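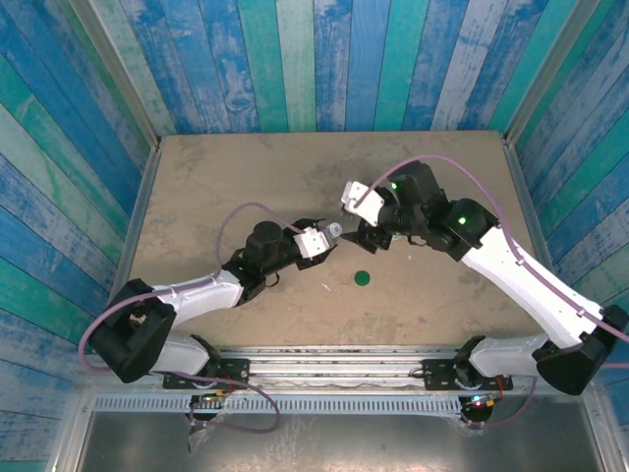 Two arms, one rail: the left gripper holds a small clear bottle over the green marker.

Two Arms on a Single Rail

Alun Powell bolted the first arm down in August and the second as soon as he trusted the first. The build occupies a bay at Drancombe, a shared workshop where members pay by the bench, and it is called Mavitent on the sign-out sheet. Its job is handover: one arm picks up a light object and passes it to the other.

Both arms sit on black mounting plates on a horizontal aluminum rail along the front edge of the table. Powell's first layout had them on separate pedestals. Every time a pedestal was nudged, the offset between the two bases had to be measured again. With a common rail, the distance is set once with a steel rule and the plates are bolted tight.

Wiring took longer than the mechanics. The control boards hang under the arm bases, above the front tray, where they can be reached from a stool. Purple cable runs along the arms with slack left in loops near the grippers. An early version had the cable tied close to the links, and it pulled out of its connector at full wrist rotation. Powell now cycles each wrist 50 times by hand after any wiring change, then 100 times under power at low speed.

The arms are driven by Distel, a motion package that Powell wrote with one other member. Each arm plans its own path. A shared clock releases the moves, and the receiving gripper must report contact before the giving gripper opens. If no contact is reported within 400 milliseconds, both arms hold position.

The enclosure has three walls of blue and green planks. Powell wanted a background with grain and color variation, on the theory that software tuned against a plain gray panel would fail as soon as it left the bench. The pale tabletop gives good contrast with the dark fingers at close range.
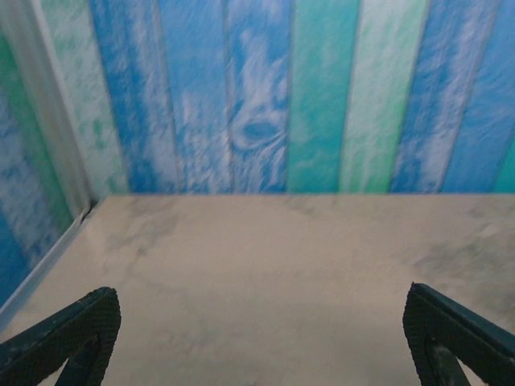

Fingers and pads

The fingers have triangular openings and a dotted texture on the gripping face. They are the Veloso pattern, drawn by Powell and now at revision 6. Earlier revisions were smooth and let small bottles rotate during the pass.

Next on the list is a stiffer wrist bracket for the right arm. Plans and the Distel source are kept on the workshop server, and members can book the bay in the evenings after 7.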